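Skerkari Park Family Play Area
Second progress report to the Ginport Fund
Prepared by Deming Song, project lead
11/05/2026

Where things stand

The play area is open and families are using it. That is the good news, and I would rather put it first than have you hunt for it. The toddler yard, the older kids' climbing area and the loop path are finished. The shade sails are up over one of the two yards. The water fountain is in the ground but has no water. The picnic shelter has a roof, a slab and no tables.

Our application promised all of it by the end of April. I signed that application, and I thought the schedule was hopeful at the time. I still think so.

Surfacing

The rubber surfacing under the swings and the big slide was poured by Clamano, who also did the base work. It drained well in the two heavy rains we have had since. Kaiwen Jiang from the parks office walked the whole thing with a level and found one low spot by the spring riders, which Clamano has agreed to fix without charge. I have that agreement by email. I don't have a date.

Wheelchair access is better than it was under the old wood chips, and a parent who uses a chair told us so without being asked. But the ramp from the parking lot meets the path at a lip that should not be there. Clamano says the lip is within tolerance. Maybe it is. A stroller wheel still catches on it, and I have asked for it to be ground down before the second payment goes out.

Shade

You asked in your last letter whether the sails would really make a difference in the afternoon. In the toddler yard, yes. The slide there stays in shadow through the hottest part of the day and parents sit on the low wall next to it. In the climbing yard there are no sails yet, and the posts that were delivered are the wrong length. The supplier blames the drawing and the designer blames the supplier. I have looked at the drawing and it is hard to read, so I am not ready to take either side.

Shaohua Pan suggested planting trees in place of the second set of sails. I like trees, but a sapling won't shade a climbing net for years, and the grant says sails. We will stay with the sails unless you tell us otherwise.

Picnic shelter

The shelter is the part of the project people ask me about most. Three different groups wanted to book it for birthday parties last month and we had to tell them to bring their own tables, which is a poor way to open a picnic shelter. The table order was placed late because we changed from wood to steel after the first quote. That was my decision and I would make it again, though it cost us the spring season.

Weidong Shen is handling the rental rules. The draft runs to four pages, and I doubt anyone planning a birthday will read past the first. I have asked for a single page: how to book, what it costs, when to be out, where the trash goes.

Trash is the question I keep coming back to. The plan calls for a recycling bin beside every trash can, and I have my doubts about how well people will sort chip bags from drink cans at the end of a long afternoon with tired kids.

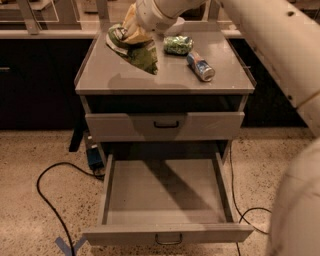 Budget

The budget line for signs was $1,000 and we have spent all of it. The line for opening-day activities was also $1,000, and we have spent $40, on sidewalk chalk, as there has been no opening day. I would like your permission to move the rest of that money to repairing the fence along the creek side, where the gap under the bottom rail is big enough for a small child to try. Until it is repaired we have temporary panels there. They are ugly and they do the job.

Construction costs are tracking to the contract. I am cautious about saying more than that, as the final bill for the drainage work hasn't come in. When the drainage people say "no surprises," I write it down and wait.

What families are telling us

Peiyu Lei spent several mornings and a couple of late afternoons talking to parents at the gate. The comments were kinder than I expected. People like that the two yards are separate and that you can see both from the shelter. They like the Xu climbing net, which I had argued against as too tall, and I have yet to see a child who agrees with me.

The complaints were about the restroom (too far), the parking lot (too hot, no shade) and the gate latch on the toddler yard, which a determined four-year-old can open. The latch is the only one of these inside our scope. A replacement is ordered.

I would be careful with these comments as evidence. We talked to people who had already chosen to come. We have not talked to the families in the apartments across the road, who have to cross at a light that gives them very little time. The city controls that light. Kaiwen has written to them, and there has been no answer.

Next steps

Low spot by the spring riders patched and ramp lip ground down, before the second payment.
Correct posts delivered and sails raised over the climbing yard.
Fountain connected and tested.
Tables installed, then bookings opened.
Gate latch replaced.
Fence repair, if you approve the change in the budget.

I have left dates off this list on purpose. The suppliers have given me dates, and I will pass them along once at least one of them has been kept.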